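Etano

A little word list of house and home terms, in plain text, for people who make crosswords, word games, spelling sheets or anything else that needs a pile of ordinary domestic words with sensible clues attached.

What's in here

words.txt is the main list, one word per line, lower case, British spelling.
clues.tsv has the same words with up to three short clues each, separated by tabs.
regional.tsv is where the fun is (settee, sofa, couch, and the long argument underneath).
rejects.txt holds everything I took out and a one-word note on why.
scripts/ has the tidy-up script and a checker that shouts at you if a clue contains its own answer.

If you only want something to drop into a game, take words.txt and ignore the rest. I won't be offended!

Where the words came from

I started the list one January when I was setting puzzles for a local newsletter and kept running out of things to put in the bottom left corner. Every grid I made seemed to want a five-letter word ending in F, and I'd already used SHELF in three of them. So I began writing down household words as I thought of them, then as friends thought of them, and then people started sending me theirs (mostly on Wednesday, which is when the newsletter goes out). Arash Heydari sent the first really big batch, all joinery and fittings, and he is the reason we have ARCHITRAVE, STILE and ESCUTCHEON with clues that a joiner wouldn't wince at.

Nothing was copied from a dictionary. The clues are all written by me or by the people who sent them, and they've agreed to the licence at the bottom.

How a word gets in

It has to be something you'd find in or on an ordinary home, or a word for a part of one. Shortest allowed is three letters and longest is 11, because that's the biggest grid I ever set. Plurals only go in where the singular sounds daft (STAIRS is in, and so is STAIR, but SCISSORS is on its own). No brand names, even the ones everybody uses as ordinary words. I know about the vacuum cleaner. Please stop writing to me about the vacuum cleaner.

Hyphenated words are stored without the hyphen, and the clue file has a fourth column that tells you where it went. That column is a bit patchy for anything starting with S or T. I did those on a train.

A few words from the list, indoors: door, panel, handle, wall, floor, plank. 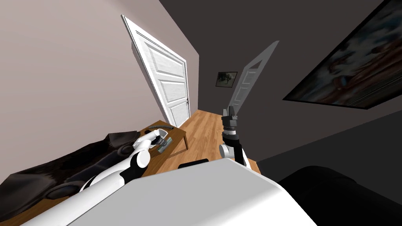
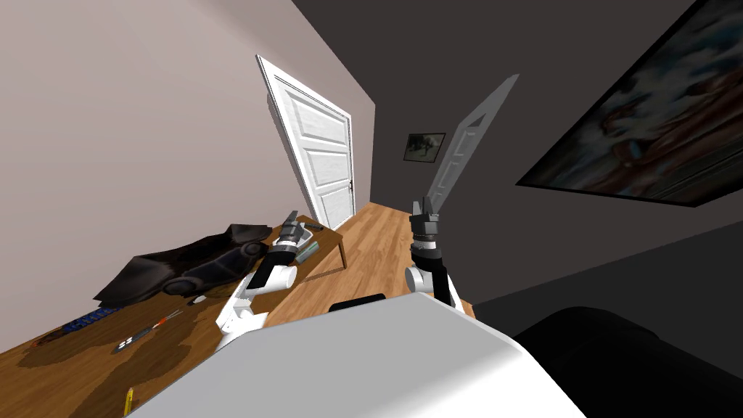

How the clues are graded

Each clue has a number from 1 to 3. A 1 is a straight definition that a child of 10 could manage, so "You sleep in it" for BED. A 2 needs a bit of thought or has two meanings you have to pick between. A 3 is properly cryptic, and there aren't many of those yet, partly because I'm slow at them and partly because I throw most of mine away the next morning.

The grading is only my opinion. I tried getting other people to grade a batch of 30 and we disagreed on nearly everything, especially LINTEL, which one person had as a 1 and another had never heard of. If you're using the grades for a game with levels, play a few rounds yourself before you trust them.

Regional words

The regional file has one row per thing and one column per variant, with a rough place in brackets where the sender told me one. There are 20 rows so far. The row for "narrow passage between houses" is by far the longest and it's still growing, and technically it isn't a household word at all, but I like it too much to move it. Ginnel, snicket, twitten, jitty, keep them coming.

Things I know are wrong

DADO has two clues that are really the same clue.
PELMET and VALANCE each have a clue that could fit the other one.
The checker doesn't notice when a clue contains part of a compound answer, so "Room for a bath" got past it for BATHROOM.
Anything with an accent has had it stripped, and there's no record of where it was. Sorry.

Who's using it

Nirkevau, a word-ladder game, takes words.txt more or less whole. Ondeo uses the level 1 clues for spelling practice. Lindsay is my own grid filler, which is half finished and lives in a separate folder until I can bear to look at it again. If you've made something with the list, send me a note and I'll add it.

Sending words in

Open an issue or just email me a plain list. Put the word, a clue and the grade you think it deserves, and say how you'd like your name spelt. One word is fine, a hundred is also fine but I'll be slower. Please look in rejects.txt first, as there's a decent chance somebody has already tried POUFFE with two Fs. It's in now, by the way, under both spellings, after a lot of letters.

Licence

Free to use, change and share for anything, paid or not, as long as you credit the Etano word list somewhere a person could find it.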